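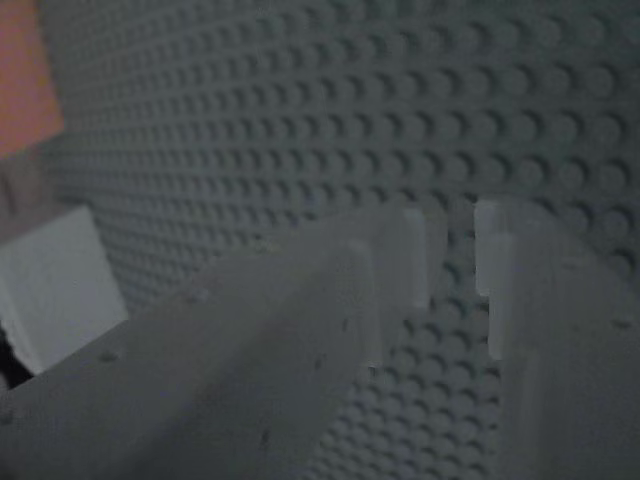
Home Files Notes Issues Changes Download

kershaw-fit: a table of used baseplates and how well bricks hold on them

README, last touched in October

What it is

One table, kershaw_fit.csv, with 510 rows. Each row is one brick pushed onto one studded baseplate and pulled off again by hand, with a score for how well it held. There are 68 baseplates in it, all second-hand, bought in job lots or handed over by people clearing a loft. Every plate has a number written on the underside in pencil.

I started it after reading one too many sale listings that said "excellent clutch, like new". I don't believe sellers can tell from looking, and I don't much believe the people who say they can tell by running a thumb over the studs. Whether the table proves any of that is another matter. Please read the part on scoring before you quote it at somebody.

Columns

plate: the pencil number.
zone: corner, edge or middle. Edge means within four studs of the side.
brick: colour and size as I would say them out loud, so "red 2x4" and so on.
hold: 0 to 5, see below.
who: initials of the person doing the pulling.
remark: free text, often blank, sometimes rude.

Six columns, and I have turned down every request for a seventh. If you want the price paid, keep your own list.

Scoring

0 means the brick fell off when the plate was tipped on its side. 1 means it slid with a fingertip. 2 and 3 are where the arguments are. 4 is what most people would call a good fit. 5 means you had to lever it.

Beryl Clegg and I scored 42 of the rows twice, a week apart, without looking at our earlier marks. We agreed with each other rather less than I'd hoped, and I agreed with myself worse than she did. Treat 2 and 3 as the same thing. Anyone who averages this column to two decimal places deserves what they get.

The zone column

The zone column has caused more fuss than the rest of the file put together. The common belief is that plates wear in the middle, where children build, and stay fresh at the corners. It sounds sensible and I have yet to see it come out clearly. The corners of a bowed plate score badly for a different reason: they lift off the table when you press, so the brick never goes fully home. Beryl puts a tea towel under hers. I press from both sides. Neither of us wrote down which rows were done which way until plate 31.
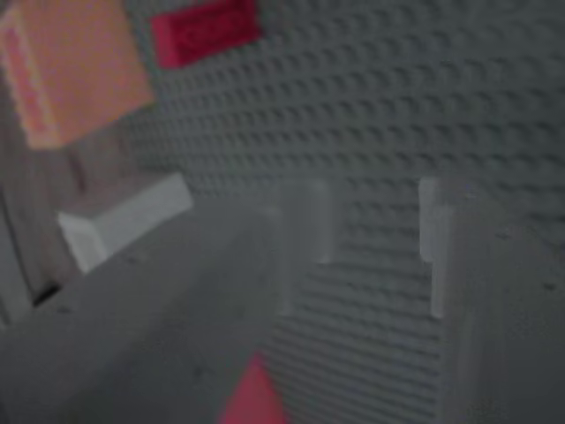

Brick colour goes in the file even though I doubt it has anything to do with grip. Wayne Lightfoot is certain that old red bricks hold tighter than any other colour, and he has been certain of it for as long as I've known him. The rows don't back him up, though to be fair most of our reds came out of the same tub, so one good tub would look exactly like a good colour. What colour does help with is not losing your place. With a bright red brick down on grey studs and a big orange one close by, you know which is which at a glance, even with poor light or tired eyes. Try the same with grey bricks on a grey plate and you will be entering the wrong zone before you've finished your tea. For that reason the grey-on-grey rows were all checked by a second person, and I still wouldn't swear to them.

Washing

Plates were washed in lukewarm water with washing-up liquid and an old toothbrush, then stood on edge in a dish rack overnight. No dishwasher. Amber Pickering lent us a bottle of Terier, which is sold as a restorer for dull plastic. We used it on two plates. They smelt of oranges and scored the same as before — two plates is no sort of test, but I wasn't buying a second bottle.

Small dark specks on a plate are usually just dirt and come away with the brush. If they stay, put "specks" in the remark and move on. I have found no link with hold and I did go looking.

Things I would not use this for

Pricing. A plate with a 4 in every zone may still be ugly, yellowed or chewed.
Comparing makers. Half the plates have no mark underneath and I am not going to guess.
Saying what a new plate does. There isn't a new plate in here.
Settling bets with Wayne.

Known faults

Plate 19 appears under two numbers. It was rubbed clean in the wash and numbered again. I know which rows, see the notes file.

Rows marked "2x2 round" should probably be thrown out. They twist as they come off and the scores are all over the place.

Some remarks mention "the Nistix tray". It's a shallow storage tray we rested plates on in the early days. It flexes. If you want the strict version of the table, drop those rows.

Adding rows

Send a plain text file with the same columns in the same order. Use your own initials. Do at least three bricks per plate, one in each zone, and use the same three bricks for every plate you own or I can't make anything of it. Don't tidy up your scores afterwards. A surprising number of files arrive with no zeros and no fives in them, and I don't take those.

Use it as you like. Say where it came from.

Comments (4)

Shirley Bickerstaff
Did three of mine with the same yellow 2x4 and got 4, 4, 1. The 1 was the newest looking of the lot. Make of that what you will.

Wayne Lightfoot
Get a second tub of reds and do it properly.

Gemma Parsons
Is it all right if my plates are green? Only the readme goes on about grey.

Amber Pickering
Gemma, green is fine, I sent in two. Can I have my bottle back please, there was over half left.

Related

Avesach: a list of storage tub sizes and what fits inside them
Yellowing on white bricks, notes from one windowsill
Pencil or sticker? Numbering parts so it survives a wash
Flattening a bowed baseplate (unfinished)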